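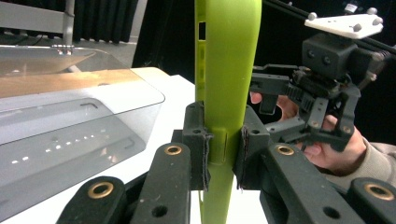 Re: [claltgate-build] finger pads, bushings, and the marker plate
List: claltgate-build
Thread: hand-held gripper, second pair

On the pads thread, an earlier message said:

> The linings are coming off at the edges again. I used contact
> cement this time and let it sit overnight before trimming. Are
> others seeing this, or is my cut too close to the edge of the pad?
> Also, has the linkage on the second pair loosened up at all? Mine
> binds near full open. I have not reamed anything yet.

Same result with the linings. The edges on both pads have frayed and curled slightly where they meet the part. The test part is the tall lime-green one with the ribbed rim on one side and the smooth bulge on the other. I picked it because the two faces do not match, so one pad gets a narrow edge and the other gets a curve. With the part held at mid-height, just below the shallow recess, the left pad rides a little higher than the right. I don't consider that a fault. The faces are not parallel and the pads have to go somewhere.

What I would change on the pads:

- Cut the lining 3 mm oversize, wrap it around the edge, and glue it on the back. A butt edge at the contact face will always lift.
- Scuff the print with 120 grit before gluing. The face off the build plate is too slick.
- Leave the small round hole near the top of the pad alone. It is in the Degefa files for a tie wire and I still want to try that.

On binding: check the brass bushings before you ream anything. If one is pressed in at an angle, the arm drags at one end of travel and feels fine at the other. I press them in with a flat plate on the drill press, spindle off, and check the face with a square. The arms have a plain hole as well as the bushing. Do not put a pin in the plain hole. It is there to save weight and was never sized for a fit.

My cycle log for the current linkage is at 1000, open to closed, no load. Play at the fingertip is up slightly from the first reading, but I took that reading with a different indicator and would not trust the difference.

The other gripper uses the rack drive with the short fingers. It is stiffer, and slower to assemble on account of the screws. The white triangular plate with the gray knobs bolts to the top of the housing. If yours rocks, the housing has warped. Mine went flat after I dropped the bed temperature and printed it with a brim. Print time for the housing was about 24 hours on the Pundemeck machine at the Kikutbridge shop, so check the first layer before you leave.

Two open items:

1. Rack mesh. I have one shim between rack and gear and it still clicks when the direction reverses. If you have a tooth profile that runs quietly in PETG, post the file.

2. Arm thickness. The files in the Claltgate folder have two versions and the file names do not say which is which. The thicker one is revision 37. Use that one for both pairs. The thin arms flex sideways under a hard squeeze and the pads go out of line.

I will upload the pad with the wraparound groove once it has been through the same cycle test. Send bushing measurements to the list and leave out the attachments over the size limit, the archive strips them.

--
claltgate-build mailing list
To unsubscribe, send a blank message with the subject "unsubscribe"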